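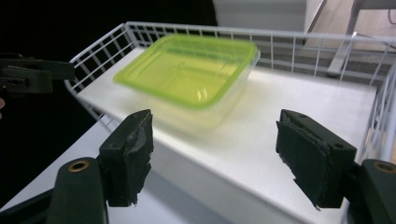 Food container with a lime-green rim, on a white shelf.

Short fiction

Last Time Buy

October 2, 2026

A phone maker is told that one of its parts is coming to an end, and somebody has to decide how many more to order.
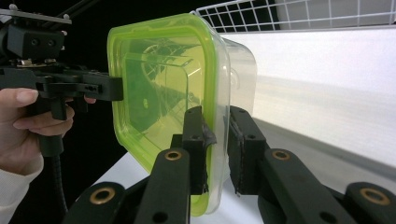
Reading time: 4 minutes

The notice from Nindodetti came in as an attachment to an email with no text in it. It was one page long. It said that the small vibration motor we bought from them would no longer be made after July, and that final orders had to be in by the end of the week.

I read it standing up with my coat on. Then I took my coat off and read it again.

The motor went into the Remora, which was the only phone Erkis still made that anybody bought. It sold for £599. The motor cost us 80 pence. It sat in the bottom corner next to the speaker, held in with a dab of glue, and its whole job was to let you know somebody wanted you.

I rang Nindodetti and got the same man I always got. He said he was sorry about the email. He said the line was old and the machine that wound the coils was older, and the firm that used to mend it had gone into making parts for lifts.

"Could you run it a bit longer?" I said.

"It's already booked to be taken out. They're knocking a wall through."

I asked him who else used the motor. He wasn't supposed to tell me, but he said there was a company that made electric toothbrushes and they had taken it well.

My manager was in a meeting about packaging. I waited outside until it finished and followed her to the kitchen. She filled the kettle while I talked.

"Pētersons make one," she said.

"Theirs is thicker."

"How much thicker?"

I showed her with my finger and thumb, though you could not see the gap at that distance. She looked at it anyway.

"So it doesn't fit."

"It fits if you move the speaker. If you move the speaker you have to move the holes, and then it's a new case."

She asked what I thought. I said I thought we should buy enough of the old ones to see the Remora out. She asked when that would be, and I said that was the bit I needed from her.

It was not a question anyone wanted to answer. If we said the Remora had one year left, the people downstairs would want to know what came after it, and there was nothing on the wall where the next phone used to be. If we said five years, we would be buying motors for a phone with a five-year-old screen. She told me to put some options in a spreadsheet. I already had them in a spreadsheet. She told me to make it look nicer.

In the afternoon I went down to the test room. They had two Pētersons motors that had come as samples in the spring, and one of the technicians had put them into a pair of phones with the backs left off. He set them on the bench beside an ordinary Remora and rang all three in turn.

The ordinary one made the noise I knew. I had carried one for four years. I had heard that noise on my bedside table and through the side of a bag, and once from under a car seat for most of a motorway. The other two were lower and went on slightly longer after the call had stopped.

"It's better, really," the technician said. "More go in it."

"People will think it's broken."

"For a day."

He rang them again. I held one of them in my palm with my eyes shut. It felt like a phone belonging to somebody else.

I stayed late on Thursday. The cleaner came through and did the bins. I had three columns in the spreadsheet, and I had coloured the middle one pale green, as that was the one I wanted her to pick. It came to 198 cartons. I had worked out where they could go, which was the cage at the back of stores where we used to keep the old chargers. They had to be kept dry. I had put that in a note at the bottom, and then I made the note bold, and then I changed it back.

My manager rang at half past seven from the train. I could hear the announcements.

"I've spoken to upstairs," she said. "They'll go for the short one."

"That's fourteen months."

"I know what it is."

"And then what do we do?"

The train went into a tunnel. I waited. When she came back on she was halfway through a sentence about the budget, and I didn't ask her to say the first part again.

I typed the order in that night so I wouldn't have to do it in front of anyone. The system asked me if I wanted to make it a repeating order, as it always had before, and I had to look for the box to say no. It was in a menu I had never opened. I sent it off, and the confirmation came back straight away from a machine at Nindodetti that thanked us for our continued business.

I got my coat. My phone went in the pocket while I was putting my arm in the sleeve. It was my sister, asking whether I was still coming on Sunday and if I could bring the folding chairs. I wrote back that I could bring four.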